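# Wornach bench cell: setup and upkeep notes
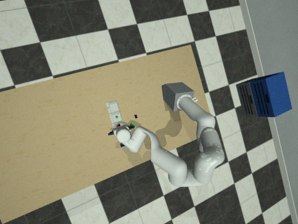 *Bench cell in simulation: arm on its gray base, white tray on the table, blue unit by the wall.*

The Wornach is a table-mounted arm cell for sorting small parts into a tray. The brochure says it goes from crate to first pick in a morning. We have set up 3 of them, two at Bilton and one at Stodcombe, and not one was picking parts before lunch. Plan on a full day and be pleased if it's less.

This page is what we give to people who have bought one or are thinking about it. Gion Ammann wrote most of it. Illia Vakulenko does the repairs and has added remarks where he disagreed.

## Where to put the base

The simulator will let you put the base nearly anywhere and will happily plan a path with the elbow swung out past the end of the table. On screen that costs nothing. On a shop floor it's a joint hanging over a walkway at hip height. If your layout looks like the one in the render, tape off the floor under the loop before you power up, or move the base inward and plan again.

Keep at least 700 mm between the edge of the table and the nearest wall on the elbow side. The manual asks for 500. We tried 500 at Bilton and the elbow cover had a scrape on it by October.

## The tray

Bolt it down or use the locating pins. The rubber feet are supposed to hold it, and they do, until somebody wipes the table with anything oily.

The dividers are thin. That gives you more compartments and less room for error, and the stock gripper fingers are wide for the job. Before you trust a program:

- Run it at low speed with an empty tray.
- Run it again with parts in the compartments closest to the tray walls. The middle ones will look fine either way.
- Check that the wrist clears any part left standing next to the tray. The planner only knows about objects you've told it about.

*Illia: I'd do the second check twice, once after the arm has been working for an hour. The position drifts a little as it warms up. Wornach says it doesn't.*

## Looking after it

**Vents.** Brush out the controller vents every 500 hours. The schedule in the manual is much longer and seems to have been written for a clean room.

**Base fittings.** Check them by hand when you do the vents. If one turns, tighten it and mark it with a paint pen so you'll see if it moves again.

**Fingers.** The pads wear on the inside edge first. When a part starts to tilt in the grip, change both pads, even if one still looks good. A pair takes 8 minutes with the right driver. The driver in the kit is a poor fit and will chew up the screws.

**Wrist.** Leave it sealed. We have opened one, and getting the zero position back took over a day.

## Is the simulator worth having?

For reach and tray position, yes. For cycle time we'd ignore it. Its parts never stick to the pads or roll, and its lighting is kinder to a vision system than any shop we've been in. The Jaidee add-on promises better contact behavior. We ran the trial version and saw no difference with small parts – if you have, send us your settings and we'll try them at Stodcombe.

Spare pads and locating pins are in stock. Controllers are to order, and we won't quote a lead time until the factory gives us one in writing.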